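Plates, and the pale table
September, after supper

I have been meaning to write about the table for days and kept putting it off, the way I put off everything that isn't shouting at me.
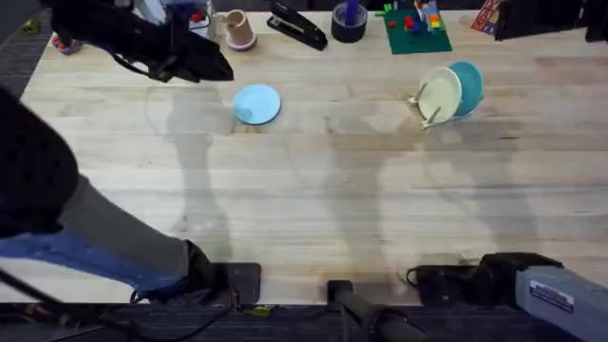 Mum always said you could tell the state of a household by how long it took to find the stapler, and by that measure we are doing rather well this week, as I had my hand on it in 3 seconds this afternoon when the insurance letter needed its pages keeping together. It lives along the back now with the tape and the cup and all the other bits that never had a home in the old flat. I did mean to put everything away properly in drawers, but I find I like having it out in a row where I can see it, and the pale wood seems to forgive a bit of clutter.

The little dish rack is what has pleased me most, silly as that sounds. I had been stacking the plates flat for years and lifting the whole pile every time I wanted the one at the bottom. With the pegs they stand up by themselves, the cream one in front and the teal one leaning behind, and I catch myself looking at them while the kettle boils. The light blue one is the one I reach for – toast, mostly, and a slice of Magnus Urquhart's plum cake when he brings it round. He came by at four and stayed until it was getting dark, telling me all about the bus to Piltolville and how they have moved the stop again, so that he has to walk past the chemist and back on himself.

The Lego I can't bring myself to box up. There is a small stack on its green baseplate, red and blue and yellow and white, and a few red bricks lying loose beside it, and every time I dust I go carefully round the lot of it. I'm sure I shall be asked what happened to it if so much as one brick has shifted – and quite right too!

Must ring about the boiler in the morning. Also milk, and stamps, and something for Magnus's birthday, though he is 75 and says he wants nothing but socks.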